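De Bruijn and Brurnedska Open Registration for Winter Coat Exchange

Outerwear retailer De Bruijn and the Brurnedska community fund announced today that registration is open for their joint Winter Coat Exchange, which will run through October at all De Bruijn stores. Residents may hand in a coat they no longer wear and receive store credit, and the coats will be passed on free of charge to households registered with the fund.

Last year's exchange collected 700 coats and served 269 households. The organizers have set a target of 1000 coats for the coming season and have added children's sizes to the program for the first time.

"Families told us that the hardest items to find were coats for children between six and twelve," said Ilse Koster, director of the Brurnedska fund. "We have changed the registration form so that sizes can be requested in advance, and our partners will sort accordingly."

Coats will be accepted in any color and style, including padded jackets, wool coats and raincoats. Zippers and snaps must be in working order. Items with torn linings may also be handed in and will be sent to Bellari, the repair workshop that mended 87 garments for the exchange last season. Fur, leather and heated clothing cannot be accepted.

"Our repair staff have set aside bench time for the whole month," said Wálter Guzmán, workshop manager at Bellari. "A new zipper or a patched lining can give a coat several more winters of use."

Households wishing to receive coats should register through the fund before the end of the month. Proof of address is required; proof of income is not. Registered households will be given a collection time by letter or text message. Store credit is limited to two coats per customer and cannot be exchanged for cash.

Media inquiries may be directed to Griet Bosman, communications office, De Bruijn.
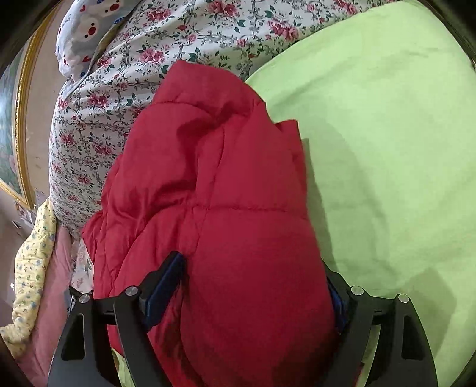
Requests for interviews with the fund or with Bellari should be submitted to the same office before noon.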